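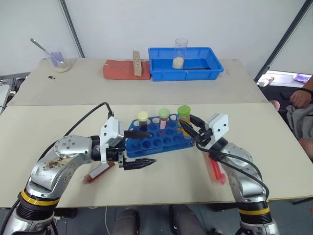 Tube rack day. Three in, two on the table.

So the 400 demos are done! Chidubem and I finished the last batch on Friday, and I've been itching to write up what we got out of them, even if the proper write-up won't appear until June at the earliest.

The question was a small one. If you teach a two-armed robot by showing it the job over and over, does it help to show it things going a bit wrong? My half of the demos were tidy: pick up a tube, pop it in the rack, done. Chidubem's half were full of fumbles that he then put right (he's very good at fumbling, it has to be said). We trained Pledis on mine alone, then on the mix, and gave each version 100 tries with the rack turned to a new angle every time.

Tidy demos only: 61 tubes in. The mix: 83! I made him read the number out twice. Same training time, same arms, same total number of demos, as we cut the mix down to match.

The big caps are still a pain. Most of the misses came from the gripper closing a touch too high on a wide cap and then tipping the tube on the way over, and I don't think more demos will sort that out. I want to try slowing down the last bit of the reach, and Chidubem wants to move the wrist cameras, so we'll be bickering over that next week. If you've tried either, please leave a comment.

Adhiambo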